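Bench notes, May, brick stacking on the white plate
Sohail Minhas, with Ratih Oei on labeling

Start 9:40. Checkpoint is the Hendus policy from last week, trained on 418 demos after the bad grasps were pulled. Comparing it with the older checkpoint (1474 demos, unfiltered). Same task text for both: put the green, yellow and blue bricks on the white studded plate.

Scoring as agreed with Darmawan: a brick counts as placed only if the studs engage and it stays put when the plate is nudged. Resting at an angle is a miss.

Filtered checkpoint, 137 rollouts total over the two sessions. Grasping is fine. Nearly all misses are at the plate, brick comes down off the stud pitch and tips. Worse when the plate is rotated relative to the table edge. Old checkpoint misses earlier, mostly at the approach.

Tried dropping the head view at inference (zeros in, no retraining). The policy still reached for bricks but hovered and drifted over the plate. Wrist views alone do not seem to be enough for the yaw. Arif thinks this is only because the network never saw a missing view in training. Fair point, needs a run with view dropout.

Glare: the bright square patch on the table sits close to the plate in the head view. Gilang masked it in 3 replayed episodes and the predicted actions barely moved. Dropping this as an explanation for now.

Views, bricks and plate on the table:

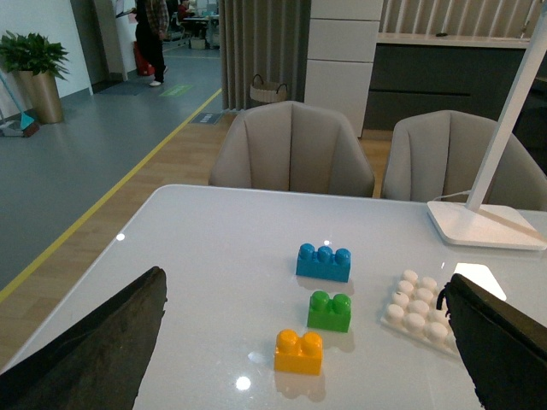
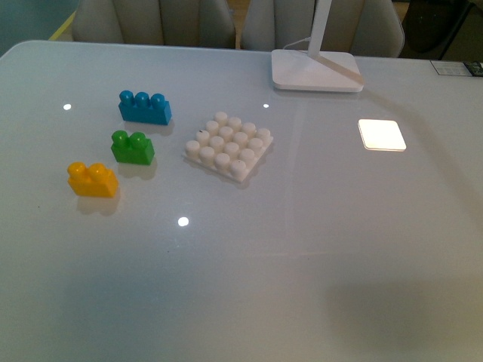 Head view, plate at a diagonal to the table edge.

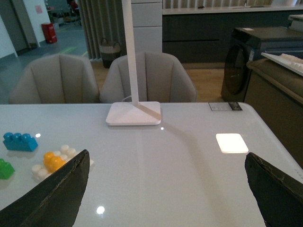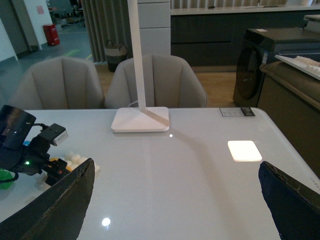 Wrist view, with the other arm over at the left.

To do
- Retrain with view dropout on the head camera, rest unchanged.
- Bin the misses by plate yaw before anyone quotes a success rate.
- Ask Gilang for the replay script, my copy still reads the old action format.
- Darmawan to recheck hand-eye calibration on both wrists.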